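# About Fleltura

Fleltura is a small research company working on imitation learning for two-armed manipulation. We develop methods for teaching robots everyday table-top tasks from demonstrations given by people, without a robot in the room at the time. We license the resulting policies and the collection method to firms that already own arms and want them to do more than one job.

The company grew out of a doctoral project on camera-based hand tracking and moved into its present premises, a former packing hall, when the method needed more floor than a university office could give it. Most of the space is given over to ordinary tables, shelving and chairs. The robot cell takes up one end.

## What we work on

Our main line of work is called Plellik. It is a procedure for recording, filtering and training on demonstrations made with a pair of hand-held grippers. The person giving the demonstration does the task directly, one gripper in each hand. Each gripper carries its own wide-angle camera, and a head-mounted camera gives a second view of both hands and the table.

The reasons for working this way are practical. Driving a robot by remote control is slow, and operators adopt habits that suit the controller more than the task. Filming bare hands is quick, but the motion then has to be mapped on to a gripper with a different shape and far fewer joints. With a hand-held gripper the jaw that touches the object in training is of the same type as the jaw fitted to the arm, so no mapping of fingers is needed. What remains is to recover the path of each gripper through space, and its opening width at each moment.

Gripper pose is estimated from the wrist video together with inertial readings. Square printed markers give a fixed reference. Those on the outside of each gripper are read from the head camera and tie the two hands into one frame of reference, while those near the jaws are used to measure opening width. Without the shared frame the two paths drift apart during long recordings, and tasks that depend on one hand meeting the other cannot be learned reliably.

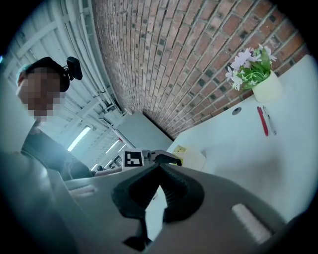
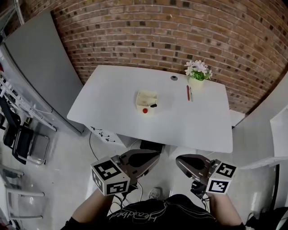
Collection is kept deliberately plain. A session uses one table, a short list of objects and a written task card. Objects are moved between recordings according to a printed layout sheet, and some items that have no part in the task are left out on purpose so that the policy learns to ignore them. The person wearing the equipment is asked to work at a normal pace and to avoid correcting small errors of style. Failed grasps are kept if the task is then completed – recoveries are among the most useful parts of the data.

## How a recording becomes a policy

Every recording passes through the same four stages.

1. **Alignment.** The wrist and head videos are brought on to a common clock. Recordings with dropped frames in any stream are set aside.
2. **Pose recovery.** The path of each gripper is computed and checked against the marker readings. Where the two disagree by more than a set limit, the recording is rejected.
3. **Reach check.** The path is replayed against a model of the target arm. Motions the arm cannot follow at its rated speed are removed.
4. **Training.** The remaining recordings are used to train a policy that takes in camera images and puts out a short series of relative gripper motions.

Actions are expressed relative to the current gripper position, so the trained policy does not need to know where the robot base stands. In our tests this has mattered more than the choice of network.

## Results so far

The reference set for Plellik was closed in January. Of 2000 two-handed recordings, 1419 passed all checks and were used for training. The largest single cause of rejection was loss of tracking when a gripper was held close to a blank white surface, where the wrist camera finds few features to follow. We have since changed the layout sheets so that some textured background stays in view for most of each motion.

We also trained a second policy on a subset of 700 recordings, chosen for variety of object placement and starting position. On simple pick-and-place tasks it performed as well as the policy trained on the full set. On tasks that call for both hands to hold the same object it was clearly worse, and it tended to release too early with the supporting hand. Our reading is that variety is enough for the first kind of task, while the second still depends on volume.

Several limits remain. The method records no contact force, so tasks in which pressure matters are outside its present scope. Thin objects lying flat are difficult, and transparent ones are not attempted. Policies have been run on one make of arm only – transfer to a second is planned but untested.

## Who we work with

Amari supplies the workshop time for gripper housings and finger pads, and has produced each revision of the hand-held units. Yokoyama runs the receiving end of our trials: it installs our policies on its own cells and reports failures in a fixed format, with video. We do not tune a policy on site during a trial. A policy that needs tuning is recorded as a failure and returned to the collection stage.

## Working with us

We take on a small number of joint studies each year. A suitable task is one that a person can do at a table with two simple grippers, and for which success can be judged by looking. Please send a short description of the task, a list of the objects with their sizes, and the make of arm you intend to use. We reply to all enquiries, including those we cannot take up.

*Page last revised February 18, 2023*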